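Chapter 3: Why We Pay What We Pay

I once walked round the market in Nendholm with 100 coins and no plan (never again!), and came home wondering what a price even is.
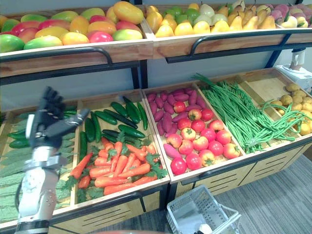
Prices carry news. When a seller's stock runs low, the price creeps up and buyers start looking elsewhere – so if the mangoes get dear, you might drift over to the yellow pears on the same tier instead. Economists call those two goods substitutes, and we'll lean on the word a lot.

Potatoes and green beans get their turn in section 3.2.

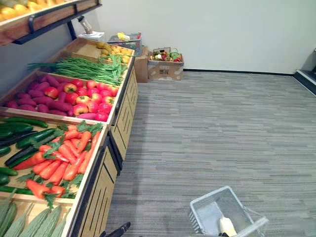

3.1 What a buyer gives up

Start with your own last shop.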